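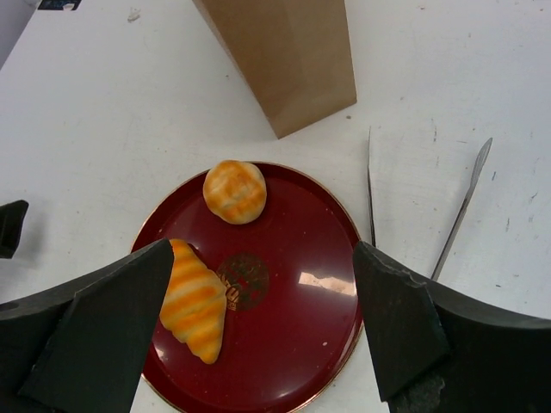 Betreff: Re: Aufgabe "Gebäck in Papiertüte", Abnahmekriterien

Sehr geehrte Kolleginnen und Kollegen,

zu den Rückfragen aus der Liste nehme ich für die Datenkoordination Plornico wie folgt Stellung.

Am Freitag schrieb die Arbeitsgruppe Karaca:
> Für das Training der zweiten Modellstufe benötigen wir bis
> Ende September 1000 abgenommene Episoden. Unklar ist uns,
> ob Durchgänge mit nur zwei Teilen auf dem Teller ebenso
> zählen wie solche mit vollem Teller. Ferner bitten wir um
> Auskunft, ob die Zange verpflichtend ist oder ob direkt
> gegriffen werden darf.

Zur ersten Frage: Beide Varianten werden gewertet, sind jedoch im Feld "Belegung" getrennt auszuweisen. Ein Datensatz, der überwiegend aus einfachen Anordnungen besteht, hat sich bereits bei der Aufgabe Dotetti als unzureichend erwiesen. Die Anordnung des Gebäcks ist spätestens nach 20 Episoden zu ändern. 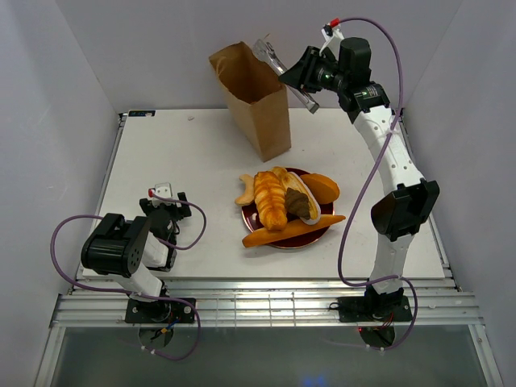 Zur zweiten Frage: Die Zange ist für diese Aufgabe vorgeschrieben. Episoden mit direktem Griff werden nicht gelöscht, sondern unter einer eigenen Aufgabenkennung abgelegt. Fällt die Zange während der Aufzeichnung herunter, ist die Episode bis zum Ende zu führen und als Fehlversuch zu kennzeichnen - ein Abbruch von Hand erschwert die spätere Auswertung erheblich.

Die Aufnahmen der Handgelenkkameras und der festen Kamera sind stets gemeinsam einzureichen. Fehlt eine Ansicht, wird die Episode zurückgestellt. Der Gesamtumfang über alle Aufgaben liegt derzeit bei etwa 3000 Episoden; die aktuelle Aufstellung ist im Verzeichnis Trurkumau unter Version 4 hinterlegt.

Einwände gegen diese Regelung bitte ich bis Freitag, 12 Uhr, über die Liste mitzuteilen.

Mit freundlichen Grüßen
Taner Kocabaş
Datenkoordination Plornico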